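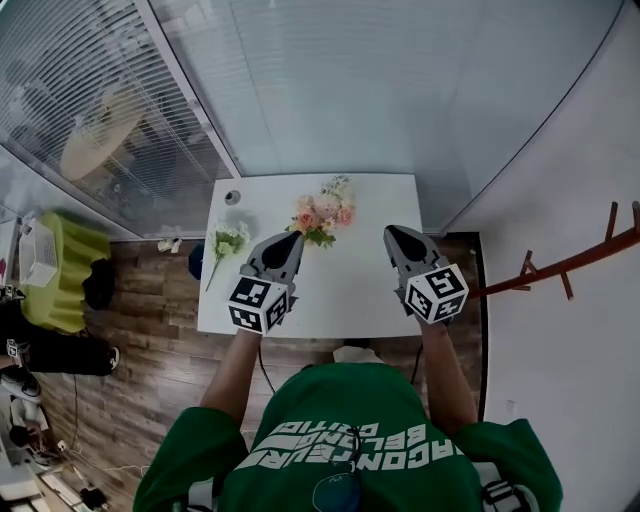

Automation at Illwood: staff questions

Will my job change?
Bench staff arrange stems by hand until November. After that, the Nenlow cell takes the repeat orders and staff move to mixed and custom work.

Who teaches the cell?
Arrangers do, using hand-held grippers at a table. Each task needs 300 demonstrations. Sessions last 40 minutes and are paid at the normal rate.

Are my mistakes recorded?
Yes. Failed attempts are kept and labelled. They are not used in appraisals.

Can I decline?
Yes. Tell Dean Sowerby before the rota is issued.

What happens if the cell stops?
Press the amber button and return the order to the bench queue. Do not reach in to clear stems.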